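Ulier board-service cell

The Ulier cell is a one-arm robot station for taking processors and memory out of scrapped computers. Built by Fumora, installed in March at the Nernell depot. Set up by Zuzana Šimko and Angus Imrie.

Setup

Chassis goes in open side up, clamped at 2 points. Wrist camera is zeroed on the socket bracket, then finger offset gets checked by hand.
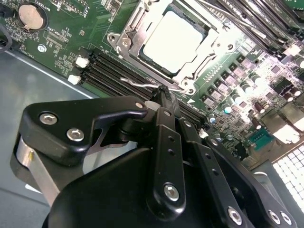 Offset drifts with use - re-zero every 35 boards, sooner if the fingers have been swaped. Speed near the socket is kept low.

Care

Finger pads wear first. Spares kept in the drawer under the controler, set of 6. Linkage bolts get a torque check at the same time.
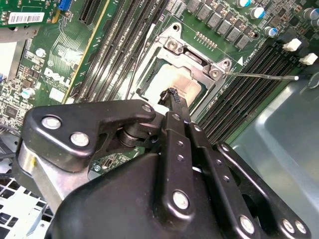

Fingertip pad over the processor, load plate raised. Pad slightly frayed at the end.

Full service at 2000 cycles - pivots cleaned, camera lens wiped, zero redone.

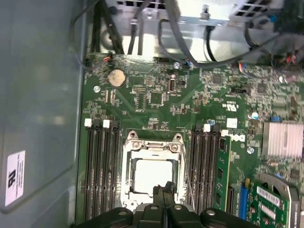

Gripper at the socket of a Dell board, one memory module in the right bank.

See also: Morikawa cell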